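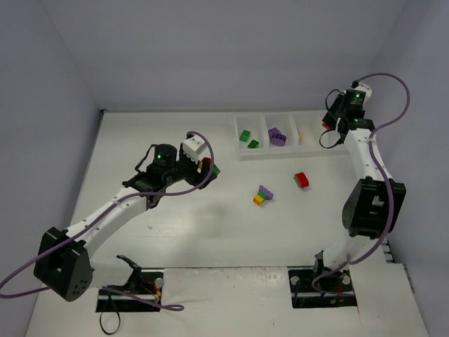
Plastic building blocks on a white tabletop.

Oltwood Toy Lending Library: Frequently Asked Questions

Updated 14 November 2021

The Oltwood Toy Lending Library lends toys, games and building sets to households in Oltwood and Skammont. The answers on this page apply to both branches unless a branch is named. Where this page differs from the printed membership leaflet, this page applies.

MEMBERSHIP

Who may join?
Any adult who lives, works or studies in Oltwood or Skammont may join. Grandparents, foster parents and licensed child care providers are welcome to hold membership in their own names. Children may not hold membership.

What does membership cost?
Household membership is $52 per year. Child care providers pay $100 per year and may borrow under the group limits described below. Fees are not refunded when a membership is ended early.

Is there a reduced fee?
Yes. Households that receive food assistance, housing assistance or Medicaid may join for $25 per year. Bring one current letter or card to the desk. Staff will look at the document and return it to you. No copy is kept.

What do I need to bring when I join?
Please bring photo identification and one item of mail that shows your current address. If you are joining through your workplace or school, a letter from your employer or a student card will be accepted in place of the mail.

May I join online?
You may complete the form online, but the membership is not active until your identification has been seen at a branch. Forms that are not followed by a visit within 30 days are deleted.

BORROWING

How many items may I borrow?
A household may have up to five items on loan at one time. A building set in its numbered tub counts as one item, whatever the number of pieces. Child care providers may have up to 12 items on loan.

How long is the loan period?
Loans are for three weeks. Large outdoor toys and party sets are lent for one week and may not be renewed.

May I renew a loan?
Most items may be renewed once, in person, by telephone or through your online account. An item that another member has reserved cannot be renewed.

Can items be reserved?
Yes. Up to three reservations may be held at a time. You will receive an e-mail when the item is ready, and it will be held at the desk for seven days. Reservations for the holiday period open in the first week of November and are filled in the order received.

May I borrow from one branch and return to the other?
Small items and tubs may be returned to either branch. Ride-on toys, play kitchens and the Rawashdeh marble run must go back to the branch that lent them. The Skammont branch has no freight elevator.

BUILDING SETS

Are building sets counted?
Building sets are weighed. Each tub has a weight printed on its lid, and staff compare this with the weight at return. A small difference is accepted. Where the difference is larger, the tub is set aside and checked by hand, and the loan remains on your account until the check is finished.

May blocks from home be mixed with a borrowed set?
Please keep them apart. Once mixed, sets are difficult to separate, and the library is unable to return pieces that have been handed in by mistake.

What should I do if I find a piece after returning the tub?
Place it in an envelope, write the tub number on the outside, and leave it at either desk or in the book drop. There is no charge for pieces returned in this way.

Which sets are suitable for children under three?
Only tubs with a yellow label. These contain large pieces. All other building sets contain small parts and are a choking hazard for children under three, and they should not be used in a home where a younger child can reach them.

Do you lend instruction booklets?
Booklets are kept in the tub where the maker supplied one. Some older sets have none. The desk at Oltwood keeps a binder of copies that may be read in the branch but not taken home.

CLEANING AND CARE

How are toys cleaned between loans?
Hard plastic items are washed in warm water with mild detergent, rinsed and air dried. Wooden items are wiped by hand. Fabric items are machine washed. Returned items are not available for loan until the following working day.

Am I expected to clean items before returning them?
Please wipe off food, sand and mud. Do not place any item in a dishwasher. Several tubs have been lost to heat damage, and the replacement cost is charged to the member.

Are batteries supplied?
No. Please remove your own batteries before return. The library does not store batteries left in toys and cannot send them back.

LATE, LOST AND DAMAGED ITEMS

What are the late charges?
The charge is 25 cents per item per day, to a limit of $10 per item. Borrowing is paused when charges on an account reach $20.

What happens if a toy is broken?
Ordinary wear is expected and is not charged. Please tell the desk about any break, even a small one, and do not attempt a repair with glue or tape. If an item must be replaced, you will be asked to pay its listed cost, which appears in your online account under the item name.

May I replace a lost item myself?
In some cases. Please speak to the desk before buying anything, as the library accepts only new items of the same make and model.

VISITS AND DONATIONS

Is there space for children to play at the branches?
Both branches have a play area. Children must be accompanied by an adult at all times. The Lando Room at Oltwood may be booked by groups at no cost. It is closed for floor repairs each March.

Do you accept donated toys?
Clean, complete toys in working order are accepted at the Oltwood branch only. Soft toys, car seats, cribs and bicycle helmets cannot be accepted. Donated items may be added to the collection, sold or passed to another organization.

Whom should I contact about a decision on my account?
Write to Iddrisu Asamoah, Member Services, Oltwood Toy Lending Library, Room 208, Oltwood Municipal Building. Please include your membership number. Written replies are sent within 10 working days.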